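Your Robot Should Have to Live With Your Stuff

2018-08-23 Consuelo Mamani

I have a small, unpopular opinion about home-built robot arms, and since I pay dues at the Devwood shop like everyone else, I'm going to air it. We test them on the wrong things. Go to any build night, anywhere, and you'll see an arm picking up a foam cube. Then it puts the cube down. Then everybody claps, me included, because I know what it took to get there!

But who has foam cubes at home? I have mugs and mail and a plant I keep forgetting to water. My kitchen table is a mess from one end to the other, and if I ever get an arm that's worth the electricity, that table is where it's going to work.

I came to this the slow way. My first build, which I named Henao after the street I grew up on, took me 19 weekends and could stack blocks like a champ. I was so proud of it. Then I gave it a shampoo bottle and it squeezed the thing right onto the floor. All those weekends, and what I'd taught it was blocks. (I still have Henao. It holds up a shelf of paint cans, and it does that very well.)

So for the new one, Sirkdale, I made myself a rule before I tightened a single bolt: the practice table in the simulator gets real clutter on it, the kind with handles and leaves and odd rims. Modeling all of that is dull work, and I griped about it through most of January. I still think it was the best time I put into the whole build.

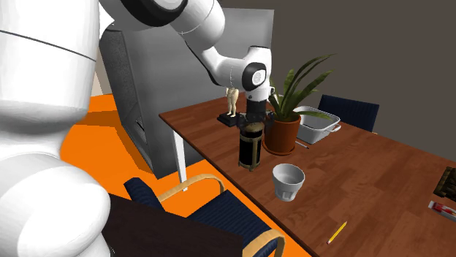
Do you need a simulator at all for a hobby build? You can get by without one if your arm is small and weak and you don't mind replacing dishes, but for anything strong enough to dent a table I'd want the first few hundred mistakes to happen on a computer.

Take a French press. It's a rotten thing to grab, with that frame and the plunger up top, and a gripper coming straight down at it had better know how tall it is. Put a leafy plant next door and now the arm has to think about its elbows too. A foam cube on a bare table asks for none of that. You can get a perfect score on the cube and still have no business near my coffee.

I've heard the other side, loudly, mostly from the guys on the Mesport forum. They say start simple, get your joints tuned, add the junk later. Fine, and for the first week or two I even agree. My trouble is with "later." I've been reading build logs there for years and later hardly ever shows up. People get the cube working, they film it, they order a nicer gripper, and off they go to pick up the cube again, only faster. I read one thread that ran 40 pages on cube speed. Forty pages!

The other complaint is that a simulated mug is a fake mug, so why fuss? And sure, the real one is slicker and heavier and has a chip in it. I'll lose some grabs when I move over to the real arm. I'd still take a robot that has bumped into a pretend flowerpot over one that has never met a flowerpot of any kind.

If you're starting a build this fall, do me a favor and walk over to your own table first. Don't tidy up. Write down 14 things that are sitting on it, ugly ones included, and model those. Leave the cube for the week your motors come in. And if you've got a decent model of a colander, please send it to me, mine has no holes yet.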